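Teaching an Arm by Hand: Remote Demonstration of a Tabletop Task in Simulation

Final project report, Robot Learning Studio

When I signed up for this course in November I had a very grand idea of what I was going to do with it, and most of that idea is now living happily in a notebook where it can't hurt anyone. What survived is a smaller question that I grew very fond of: if a person drives a simulated robot arm through a task by remote control, how much does the way she drives it matter to the program that later tries to copy her?
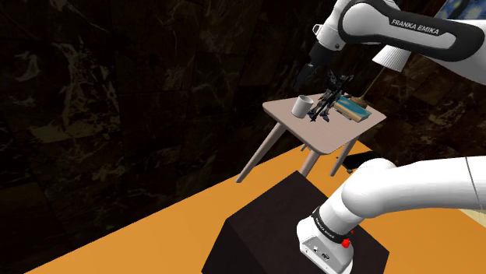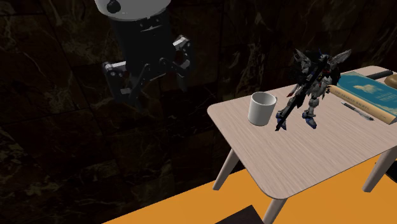
The simulated room with its table, mug and robot figure, from two viewpoints.

Armelle Pichon
Student author, Robot Learning Studio, Dultstead

1. What I set out to do

The task is easy to say out loud. The arm has to reach the mug on the little side table, close the gripper on it, lift it, and set it down on a different part of the tabletop without knocking into the figure next to it. A person does this without thinking (usually while talking to someone else!), and I wanted to find out what happens to all that not-thinking once it has to pass through a controller, a cable and a simulator.

I did the whole thing in simulation. That was partly a matter of having one semester, and partly a matter of being able to reset the table with a key press when I made a mess, which in the first weeks was most of the time.

The figure stayed on the table on purpose. My first version had only the mug, and it was so forgiving that every demonstration looked fine, even the ones I had made half asleep. Putting something with fins and a long rifle beside the mug gave me an obstacle with an awkward outline, and it changed how I drove right away.

2. The setup

The simulated arm is a Franka Emika with a two-finger gripper. I drove it with a handheld controller through a small program I called Staten, which reads the position of my hand and passes it along as a target for the gripper. Squeezing the trigger closes the fingers. A second button, which I added late and wish I had added first, is a clutch: while it is held down my hand can move freely and the arm stays where it is, so I can bring my elbow back to somewhere comfortable and carry on.

The recordings go into a second program, Rultomari, which stores the joint angles, the gripper opening and the camera views together with a time stamp. Getting those to line up took me much longer than I had planned. For two weeks my camera views lagged behind the joint data, and a learner trained on them would cheerfully close the gripper in midair before it got to the mug. I spent a long evening blaming the learner before I thought of checking the clock.

3. Collecting the demonstrations

I recorded 737 demonstrations and kept 410 of them. The rest were thrown out for reasons I wrote down as I went: the mug was dropped, the figure was touched, I paused too long, or I had simply forgotten what I was doing and wandered.

I worked in blocks of 10, with a break after each one. This sounds fussy, but my driving got noticeably worse when I skipped the breaks, and the trouble showed up first in the wrist. When I was tired I stopped turning my hand and started making up for it with my whole arm, so the gripper came in at a slant. It still worked, mostly, but those runs look very different from the fresh ones when they are played back side by side.

I also tried two styles of driving. In the first, which my notes call "direct," I went to the mug by the shortest path I could manage. In the second, "staged," I brought the open gripper to a spot beside the mug, stopped there for a moment, and then went in. Staged felt slow and a bit silly at first. By the end I much preferred it, and my shoulder did too.

4. Training and testing

I trained one learner on the direct demonstrations and another on the staged ones, with the same settings for both. I picked the settings early on and then left them alone, though I was tempted many times.

The staged learner was the better of the two. It came in at a sensible height, and when it missed, it tended to miss in the same way, which made it possible to work out what was wrong. The direct learner was quicker and sometimes lovely to watch, but it had picked up my bad habit of cutting the corner near the figure, and it clipped the fins far more often than I ever did myself. I think my own near misses taught it that the gap was wider than it is.

Neither learner coped well when I moved the mug farther than I had ever moved it while recording. I had hoped for a little more there.

5. Things that went wrong

The simulated contact between fingers and mug gave me a lot of grief. With my first friction values the mug slid out of the grip very slowly, like soap, and I had learned to squeeze early and lift fast to get around it. Once I fixed the friction I had to unlearn that, and seven of my early sessions had to be recorded again from scratch.

I also had no feeling of touch through the controller, so I was judging contact entirely by eye. From one camera view I could be quite sure the fingers were on either side of the mug, and then the other view would show me well in front of it. I ended up keeping both views open and glancing back and forth, which is tiring, and I would love to try a controller with some vibration in it.

6. What I would do next

First I would bring in other people. All of these demonstrations are mine, so the learners have only ever copied one right-handed person who likes to approach from the left. I would also record the mistakes and the recoveries on purpose, and keep them. I threw away every run in which I fumbled and then saved it, and I suspect those were some of the most useful ones I had.

The recording code and my session notes are in the course folder, with a short readme on how to start Staten and Rultomari in the right order (Rultomari first, please, or you will lose the opening of every run).

Related projects
Moser: A Low-Cost Handheld Controller for Arm Teaching
Guiding a Real Arm by the Wrist: Notes from a First Attempt
Does a Second Camera View Help the Remote Driver?
Sorting Cutlery from Recorded Demonstrations
Dultstead Robot Learning Studio: All Student Reports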